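Workshop notebook, January
Skullwood cart lodge, frame shop

8.10 am

Heater on, kettle on, neither making much difference. The green oak for the Skullwood job came in from Leemans last night and has been stacked on bearers along the north wall. Delivery note says 2488 kg and I believe it, having moved most of it twice. First time to where the driver thought it should go, second time to where it should go.

Went through the lot with a crayon. Posts are good. Two of the braces have sapwood on the outside curve which I can turn to the back, where only swallows will look at it. One tie beam has a shake at the end that runs further in than I'd like. I've marked it with a question mark and put it at the bottom of the pile, where question marks belong. If it trims out at 310 mm we still have the length. If it doesn't, someone rings Leemans, and it ought to be whoever is in the best mood.

Rang Mollollow about the pegs. They say the pegs are on their way. They said this before Christmas too. We have a bucket of offcuts and a draw knife if it comes to it.

10.25 am

Set out the first post and tie. Reminder to all, me included: the face side mark goes on BEFORE the timber gets turned, and the arrow points to the face edge. There is a post on the trestles with two arrows on it pointing at each other. I know whose it is and I was tired.

Checked the drawing against the slab sizes. The drawing has the middle bay as 1081 mm narrower than the two outer ones, which seemed wrong until I remembered it's a log store and not a bay. The customer calls it "the little room". Written LOG STORE on the drawing in red so we stop cutting it for a car.

Tenons at 38 mm on the braces, as on the last job. I've left the template on the nail by the band saw. It's ply, it has a hole in it, and it isn't a shim, whatever it looked like to somebody in the autumn.

Chain mortiser is wandering again. Goes in true and comes out slightly to the left, like me on a Friday. Took the bar off, cleaned the groove, got a decent pinch of tar out of it and put it back. Better. Still had to pare the far cheek on three of the mortises. Put a new chain on the order list, under the other new chain.

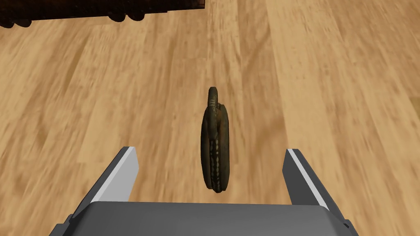 Dark disc on edge between the gripper's fingers, simulated plank floor.

1.40 pm

Trial fit of the front post, tie and the two braces, flat on the trestles. Left brace went up with hand pressure and a bit of encouragement. Right brace stood off at the shoulder by the thickness of a pencil line, then the thickness of the pencil. Took it out, found I'd left a lump in the bottom of the mortise. Chopped that and tried again. Fits. Numbered everything with the chisel, Roman numerals, and yes, I know IIII isn't what they do on clocks any more (or it is, depending on the clock). It's easier to cut than IV upside down.

Draw bore offset: 3 mm on the braces, 4 mm on the main joints. I tried more on the last frame and had a peg come out the far side looking like a banana.

Cula sent their price for the hardware. Strap hinges, staddle pins, coach bolts in stainless. It comes to 112 pounds more than the old quote and the covering note thanks us for our patience. Will accept, as black steel in green oak leaves blue streaks down the post and we'd be back up there with oxalic acid by summer. Did that once. Ruined a good pair of gloves and a fair pair of trousers.

3.50 pm

Light going. Sharpened the slick and both framing chisels. The big one had a nick in it of the kind you get from a nail, in timber that has never met a nail, so I suppose it's been opening paint again.

Rafters not started. There's an argument to be had about the feet: birdsmouth as drawn, or run them past and cut the tails on site once the plate is up. I'm for cutting on site. The plate will have moved by then, the slab isn't as level as the groundworkers think it is, and a string line doesn't lie. Against this, it means being up a ladder at Skullwood with a hand saw in February. To be decided by whoever isn't going up the ladder, as usual.

For tomorrow:

Turn the doubtful tie and look at the other face
Second post, same mortises, handed. HANDED
Ring Mollollow again re pegs
Seal the end grain on everything we cut today, the tin is under the bench
Find the other trestle
Tell the customer the log store is a log store

Swept up. Three sacks of chips for the stove, all too wet to burn until next winter. Heater off, extractor off, mortiser unplugged.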